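Plustent Lockbox for Showings, $30

Okay, so I manage rentals in Madton and I sell these on the side because I got so tired of driving keys across town!

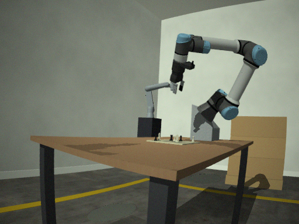 Obinna Ugwu wrote in to ask if it would fit over a fat lever handle, the kind in his prewar co-op, and whether two sets of keys would go in. Yes to the keys (five flat ones, plus a mailbox key). For the lever, get the long shackle, which is 8 dollars more.

I've hung mine on railings, gas pipes, a bike rack once. You set your own four-digit code, and please change it after every tenant moves out, I mean it. The dials get stiff in January, so I give them a little graphite.

Comes in black or gray. The gray is item 692 and I'm low on it until October. Building managers, if you want a dozen or more, email me and I'll work out a price. Pickup is at the Chien Street office, buzz twice, or I can mail it.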